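Laborbuch Haushaltsaufgaben, Mai
Eintrag: Schranktür öffnen, Einlegeboden bedienen
Verteiler: Gruppe Skurham, Kopie an B. Briggs

Beginn 8:40 Uhr. Offene Punkte aus dem letzten Eintrag: Fingerbeläge getauscht, Zeitstempel zwischen Greifer und Rechner neu abgeglichen, Versatz jetzt unauffällig. Der alte Datensatz mit dem falschen Versatz liegt weiterhin unter Odukoya/alt und soll nicht ins Training. Bitte nicht löschen, Binta Briggs will ihn noch für den Vergleich haben.

Fragestellung bleibt dieselbe wie seit Projektbeginn: Welche Tätigkeiten im Haushalt kann eine Maschine mit vertretbarem Aufwand übernehmen, und an welcher Stelle der Tätigkeit scheitert sie? In der Liste von Hunolside steht »Geschirr wegräumen« als eine einzige Zeile. Für uns sind das mindestens Tür finden, Tür greifen, Tür öffnen, Gegenstand einführen, ablegen, loslassen, zurückziehen, Tür schließen. Ich führe die Teilschritte ab jetzt getrennt, sonst sagt die Erfolgsquote nichts aus. Ein Lauf, bei dem der Teller richtig steht und die Tür offen bleibt, wurde bisher mal als Erfolg und mal als Fehler gebucht, je nachdem, wer am Rechner saß.

Vorgehen heute: Aufnahme von Hand geführter Durchgänge am zweitürigen Holzschrank, rechte Tür. Linke Tür bleibt bei allen Durchgängen geschlossen. Der Schrank ist leer, ein Einlegeboden auf halber Höhe. Gegenstände kommen erst in der nächsten Serie dazu. Ziel waren 68 verwertbare Durchgänge, jeweils Anfahrt, Öffnen, Verweilen vor dem Fach, Schließen.

Zur Anfahrt: Der Greifer soll tief und frontal kommen, dann seitlich an die Türkante. Wer von oben anfährt, bekommt zwar eine bessere Sicht auf die Kante, landet aber mit dem Handgelenk in einer Stellung, die der Arm nachher nicht fahren kann. Das haben wir bei der ersten Serie gelernt, die zur Hälfte unbrauchbar war. Die Regel hängt jetzt als Zettel am Messplatz.
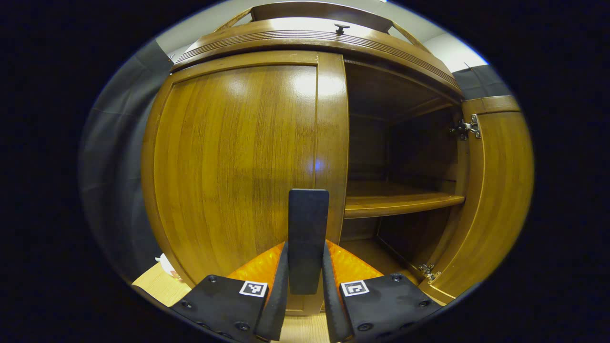
Der Lack macht uns mehr Arbeit als die Mechanik. Auf der geschlossenen Tür steht je nach Blickwinkel ein heller Reflex, der mit der Kamera mitwandert. Die Kantenerkennung hält ihn in einem Teil der Bilder für eine senkrechte Begrenzung und setzt den Greifpunkt mitten auf das Türblatt. Für einen Menschen ist das kein Thema, er fasst an die Kante und zieht. Abhilfe probiert: Deckenlicht halbiert. Der Reflex wird schwächer, dafür säuft das Fach hinten ab, und die Tiefenschätzung am Einlegeboden wird unruhig. Wieder auf volles Licht zurückgestellt. Vorschlag für die nächste Serie: Beleuchtung zwischen den Durchgängen absichtlich variieren und das Modell damit leben lassen. In einer echten Wohnung stellt auch keiner das Licht für uns ein.

Zweiter Punkt, Scharniere. Verbaut sind verdeckte Scharniere aus Metall, eines oben, eines unten. Deren Drehachse liegt nicht fest, sie verschiebt sich beim Öffnen. Unser Bahnplaner rechnet mit einem reinen Kreisbogen um eine feste Achse. Auf den ersten Zentimetern passt das, danach zieht der Arm leicht gegen die Tür, und die Kraft am Handgelenk steigt. Bei weicher Regelung gleicht sich das aus, bei steifer Regelung bricht die Sicherheitsabschaltung den Lauf ab. In den von Hand geführten Aufnahmen ist die tatsächliche Bahn enthalten, deshalb sehe ich hier den größten Nutzen der Daten. Die Kreisbogenannahme würde ich für diesen Schranktyp ganz streichen.

Dritter Punkt, Verweilen vor dem Fach. Zwei Sekunden Stillstand waren vereinbart, damit der Einlegeboden sauber erfasst wird. In der Praxis wird die Hand nach dem Öffnen sofort zurückgenommen, man hat ja nichts hineinzustellen. Ich habe ab der Mitte der Serie einen Signalton dazugeschaltet, der das Ende der Wartezeit meldet. Seitdem stimmen die Zeiten.

Vergleichsläufe am Arm, Regler Tunwood, Stand von gestern Abend. Eine Serie ab 13:15 Uhr, Start immer aus derselben Grundstellung:
Tür finden: durchgehend in Ordnung.
Tür greifen: 9 Fehlgriffe, alle auf dem Türblatt der linken Seite, passt zum Reflex.
Tür öffnen: bei weicher Regelung gut, bei steifer Regelung wiederholte Abbrüche wie beschrieben.
Tür schließen: die letzten Millimeter fehlen oft. Der Arm lässt los, sobald die Lage »geschlossen« geschätzt wird, und die Tür bleibt einen Spalt offen. Von Hand drückt man am Schluss kurz nach. Dieses Nachdrücken taucht in den Aufnahmen auf, wird aber beim Glätten der Bahn weggefiltert. Filter prüfen.

Beim Schließen bin ich unsicher, wie wir werten sollen. Eine Tür mit Spalt ist im Haushalt ein Ärgernis, aber kein Schaden. Ich trage sie vorerst als »unvollständig« ein und nicht als Fehler. Falls Hunolside das anders sieht, bitte vor der Auswertung melden, nachträglich umzubuchen dauert länger als die Messung.

Einschätzung zum Stand insgesamt: Eine Schranktür, die bekannt ist und gut ausgeleuchtet, bekommt die Maschine auf. Den Ablauf am Stück, mit Gegenstand in der Hand und ohne Aufsicht, würde ich derzeit nicht vorführen. Der Zeitbedarf kommt noch dazu. Solange der Arm vor dem Greifen neu plant, steht man daneben und hat die Tür innerlich schon dreimal selbst geöffnet. Die Anfrage, ob wir im Sommer eine Küchenzeile zeigen können, würde ich mit einer einzelnen Tür und einem einzelnen Fach beantworten.

Einwand von Binta Briggs beim Durchsehen am Nachmittag: Wir messen an genau einem Möbel und schließen daraus auf Schränke allgemein. Stimmt. Mindestens eine matte Front und eine Tür mit Bügelgriff müssen dazu, am besten auch eine Schiebetür. Sie hält außerdem die Trennung in Teilschritte für zu fein, weil sich die Fehler fortpflanzen und ein schlechter Griff das Öffnen mit verdirbt. Kompromiss: Teilschritte bleiben, zusätzlich wird notiert, in welchem Schritt die erste Abweichung auftritt.

Daten: Serie liegt unter Skurham/schrank_rechts. Mit den früheren brauchbaren Aufnahmen stehen wir bei 795 Durchgängen über alle Aufgaben. Die heutigen sind gesichtet, aber noch nicht mit Teilschritten beschriftet. Durchgänge, bei denen ein Marker am Greifer zeitweise verdeckt war, sind gekennzeichnet und bleiben drin, bis klar ist, ob die Öffnungsweite der Finger sich dort interpolieren lässt.

Offen:
Glättungsfilter am Bahnende abschalten und Schließen wiederholen.
Drehachse der Tür aus den Handaufnahmen schätzen, Ergebnis gegen Kreisbogen auftragen.
Matte Front besorgen, Maße wie vorhandene Tür, damit die Bohrungen passen.
Schrauben am oberen Scharnier vor der nächsten Serie nachziehen.
Serie mit Gegenstand vorbereiten, zuerst Becher auf Einlegeboden, danach Teller unten.

Ende 17:50 Uhr. Akkus hängen am Ladegerät, Rechner läuft über Nacht mit dem Training für die weiche Regelung weiter, bitte nicht ausschalten.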